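Takport Learning Centre
The construction sets are back on the tables at our Latside rooms this July. Each set has a base board with recessed slots and a range of coloured blocks.
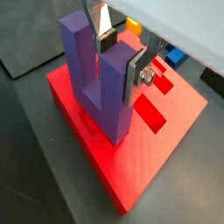

Purple U-shaped block on the red base board, Latside rooms.

Visitors may use the sets for up to 44 minutes at a time. Children should be accompanied by an adult – one adult may look after 2 children.

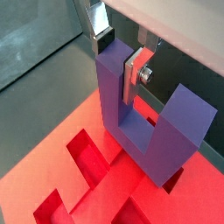
Blocks should go back in the tray before the next group arrives. Missing pieces may be reported at the Beneš Street desk.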